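Workshop tips: setting up a small pick-and-place bench

These notes come out of the Zundley shoe trials, run on the bench at Iltport. The method is simple. One object, one target, one arm, and the same move repeated until there is enough to learn from. We logged 3,808 attempts, and most of the trouble came from the bench, not the software.

1. Keep the table plain
A white top against a white wall gives the overview camera very little to get confused by. Put out the object and the target and nothing else. We used one small black-and-white shoe and one flat blue rectangle.
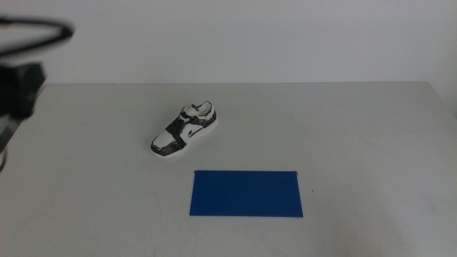
2. Wipe down before you start
Specks and scuffs show up on white. A damp cloth, then a dry one, does the job. Avoid spray polish - it leaves a shine that moves when the lights do.

3. Change the starting angle
Turn the object a little between attempts. In our first batch it always started the same way round, and the trained model was poor at anything else. Bakhtiari, our second batch, used mixed angles and did far better with the same number of attempts.

4. Watch the wrist view as well as the wide one
The wide camera tells you where things are. The wrist camera tells you how the object is sitting between the fingers, and a tilt that can't be seen from across the table is plain close up. Check both views before saving an attempt. 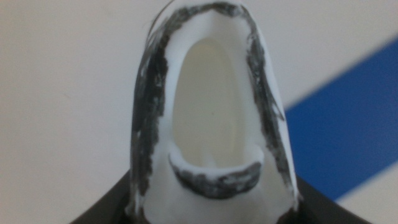
If the two views disagree about whether a grip was good, go with the wrist. We re-marked a set of early attempts this way and the labels were more consistent afterwards.

5. Stop at the same point each time
Decide what counts as finished and write it on a card by the keyboard. Ours read: object on the blue, fingers open, arm clear. Two people marking from memory will drift apart within a morning.

6. Keep the failures
Save dropped and missed attempts in their own folder. The Zistolmont version of the model was trained with them included, and it recovered from a bad first grip more often than the one trained on clean attempts alone. Name the folder by batch, and back it up before you change the lights.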